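About Zilta

We record people doing everyday handling jobs, so that robots can learn from them. 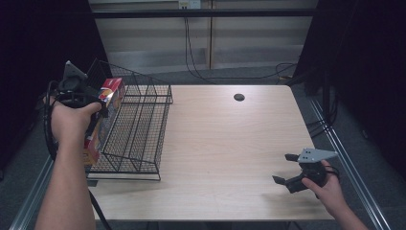 What we do

Zilta is based in Billville. Our operators work at a table with a hand-held gripper in each hand and carry out short jobs such as putting a box in a wire basket, folding a towel or sorting parts. Each run is saved as one demonstration. For jobs that need the robot itself, we drive the arms by remote control from the next room – slower work, but some customers ask for it.

How we work

A new operator trains for 30 hours before any of their runs go to a customer. Every run is watched by a second person and marked keep or redo. Failed grasps are kept in a separate set if the customer wants them.

Our projects

Trisetia, our shelf and basket project, started in March and now holds 3771 demonstrations. It covers 310 different household packages. We plan to add bags and soft pouches next.

Visiting and contact

Visits are by appointment. Write to the front office with a short note on the task you have in mind and the gripper you use.

Page updated 26 October 2025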